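Narninard Opens Its Pencil Case Library to Every Student in the District

7 October 2018

Narninard, the school supply exchange started by former art teacher Myfannwy Bellis, is opening its pencil case library to all families in the district this fall, and the shelves are fuller than they have ever been. After a summer of sorting, testing and refilling, 824 cases are ready to go out.

The idea is simple and we love it. A student borrows a case of writing tools for the school year, uses everything in it, and brings the case back in June. Markers that run dry can be swapped at any time, free of charge, at the counter on the ground floor of the Urimell building.

Every returned case gets emptied completely before it is packed again. The hard plastic ones with hinged lids are great for this, with shallow trays that are easy to wipe out and corners that don't hold on to eraser crumbs!
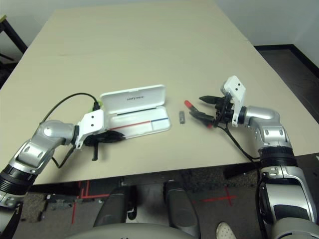 An open white pen case with an empty tray, and a small gray cylinder beside it on the table.

"I thought I'd get tired of pen cases by the end of August," said Tanko Bassey, who ran the sorting tables. "I went home and cleaned out my own desk. My kids did theirs too, and we came back with another bagful."

Packing follows a short card taped inside the supply closet. Long items go in first, then anything that fits a compartment, and the lid has to close without pushing. Colors are left to whoever is packing, so no two cases come out quite alike (students are welcome to trade at the counter, and plenty of them do).
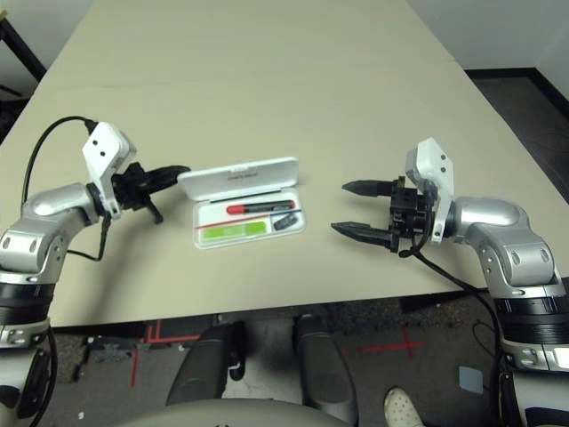

A white case with its lid up, holding a red-and-black marker, a thin red-and-blue stick, a bright green pad and a small black item.

New this year is a repair hour run by Hefin Rosser, who will fix loose hinges, stuck zippers and snapped clasps while you wait. Bring up to 3 cases per family. A set of 30 larger cases for drawing classes has also been added, thanks to a gift from Skulora, and teachers can reserve these by the week.

Borrowing is open to students in all grades. Sign-up takes one form and a parent's or guardian's signature. Families who would like to donate can drop off pens, markers, erasers and empty cases at the same counter during school hours. Please test the markers first!

Contact: Giang Mạc, Narninard, Urimell building, ground floor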